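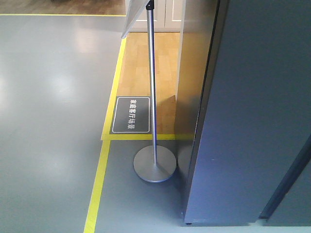

Floor walk, home settings hall, Ackah building
Done by: me, with Svend Overgaard's list from last time
Month: March
Job no. 714

I started at 20 past eight and took the walkways first, like always. Marks are OK, FIX or LOOK AGAIN, and my comments go under each line. Skip to the bottom if you only want the fixes!

1. Yellow lines on the gray floor
OK. They read well and I can tell where the gray stops and the wood-look flooring starts. Svend had a note about scuffs near the Orneo display, so I got down on my knees for that one (my knees say hello) and would leave it for another season.

2. Change from gray floor to wood flooring
OK. I shuffled along the join in my socks, which is my own test and a pretty good one. I didn't catch a toe on it anywhere.

3. Signs and sign stands
LOOK AGAIN. I like the round flat bases because they stay put when you bump the pole – but a flat plate at ankle height is easy to miss when you're looking up at the sign. Keep them tight against the cabinets, please. The floor signs need all four corners pressed down, so run a thumb around each one.

4. Refrigerator, side-by-side
FIX.

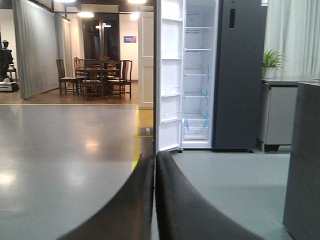
Item 4. Left door open, shelves empty, light-blue clips still in.

Those little clips look like shipping pieces to me, and I'd want them out before we put so much as a yogurt in there. Check the Prundau paperwork first in case one of them is meant to stay! Also, an open door this wide takes up a lot of walkway, so it gets closed whenever the person using it walks away. Try the shelves by hand too, one at a time, and see that each sits level.

5. Plant on the gray cabinet
OK. It's well back from the front and I'm fond of it. Water it with the small can, never the hose bottle, and wipe up any drips on the floor right then.

6. Curtains
OK. Nice and sheer. Keep the heater in the back office where it is, and don't let anyone drag it over to that side on a cold morning.

7. Counter
FIX, but a small one. 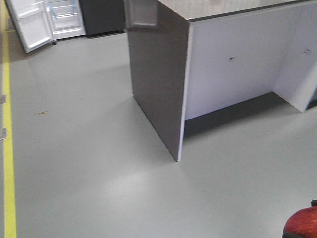 Counters are where I get fussy, and I won't say sorry for it. People lean on them, put bags under them, and swing around the end of them with a coffee in one hand. This one comes to a real corner out over the gray floor, with the tall dark side panel running right down to the ground, so that corner is the spot I'd pad before the school groups come through. The underside is open, and I want it kept free of boxes and cords. There's a small fixture on the white back panel and another on the side panel, and I've asked Landport to tell me what each one is so I can put them on the list by name.

8. Floor shine
LOOK AGAIN. The gray floor is glossy, and with the lights on it I have trouble spotting a spill from standing height. Walk it from two directions after mopping.

9. Exit route and extinguisher
OK. Tag 348, pin in, gauge in the green.

Fixes go to Svend, who has 24 hours on the clips and until the end of the month on the corner padding. I'll be back to redo 3 and 8 myself.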